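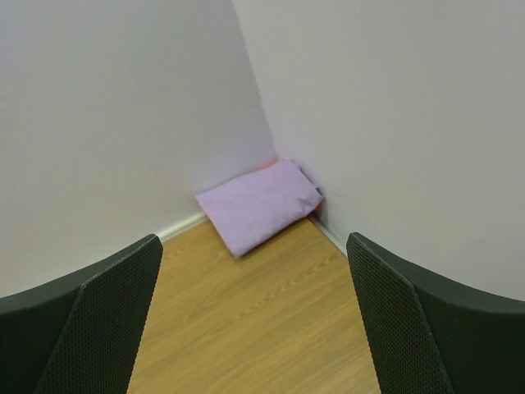

How to clear soft items from a floor with a mobile gripper

Last revised 2026-02-11 by Mahnaz Heydari

These are the working rules we use at Imton for floor pickup in furnished rooms. They cover cloths, folded bedding, small cushions and similar items. Hard items have their own page.

Before you start

Check both finger pads for lint and wipe them with a dry cloth. Set the grip force to the soft preset. Keep people at least one arm's reach away while the arm is powered.

Approach

1. Stop with the fingers fully open and touching nothing. Take one still from the wrist camera and look at it before you lower the arm.

2. Look for anything under or behind the fabric. A folded cloth in a corner can hide most of a second object, with only a sliver of color showing against the wall. If you see one, log the pickup as "covered item" and treat the two as separate picks.

3. Choose a grip line across the short side of the fold. In a corner, work from the open side and leave room for the outer finger to close without scraping the baseboard.

4. Lower at slow speed. Stop when the tips are just above the floor. Laminate marks easily, so never drag closed fingers across it.

5. Close, wait for the force reading to settle, and lift straight up a few inches. Hold there and check the corner again before moving away.

If the grip slips

Open, go back up to the start height and take a new still. Two tries are allowed. After the second, move the base and come in from a different angle.

Logging

Write down the start pose, the number of tries and whether the item was covered. Of the 1,108 corner pickups in the Piltent log, 46 were marked covered. Most of those notes left out what was found underneath, so please fill in that field.

Changes to the force preset go through Luzius Camenzind. Don't edit it on the robot.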